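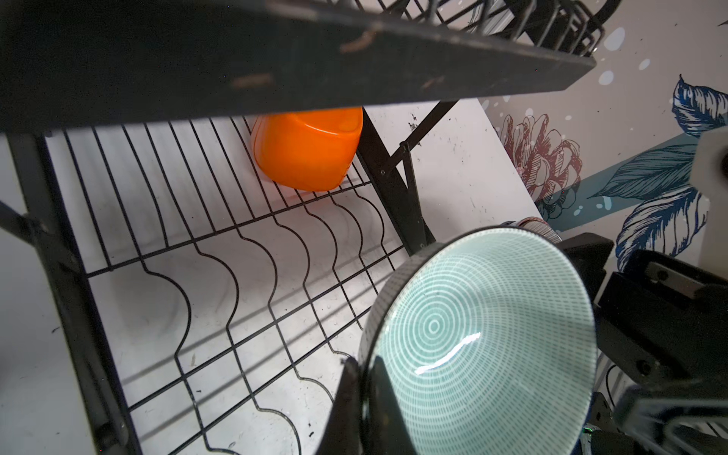
How long may dishes stay in the rack at the Lestville House shared kitchen?
Dishes may stay until the end of your booking. After that they should be dried by hand and returned to the cupboard.

1/6 Lestville House has updated its guidance on washing up and putting away. The new guidance applies to all groups using the shared kitchen from 25 March 2026.

2/6 Please scrape and rinse dishes before racking them. Food scraps belong in the green organics bin beside the back door. The sink strainer should be emptied at the end of each booking.

3/6 Plates stand upright between the wavy wires, one to a gap. Large platters and baking trays should be washed and dried by hand and returned to the lower cupboard. 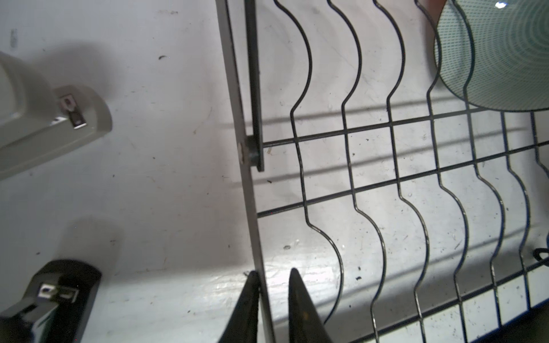
A patterned plate held upright by the wires of the rack.

4/6 Cups and bowls should be placed with the opening facing down. Plastic cups are light and tip over easily, so please set them close to a divider. Sharp knives are to be washed separately and returned to the drawer.

5/6 The kitchen holds enough crockery for 200 guests. Groups planning a larger function should contact the Ostard Street office 15 days ahead. Chipped or cracked pieces may be left in the tub marked Jacobs Room for replacement.

6/6 Please allow 17 minutes at the close of your booking for drying, wiping the benches and putting away. Tea towels are in drawer 4, and used ones go in the hamper. The Pekstead annex kitchen keeps its existing arrangements until August. Thank you for your cooperation.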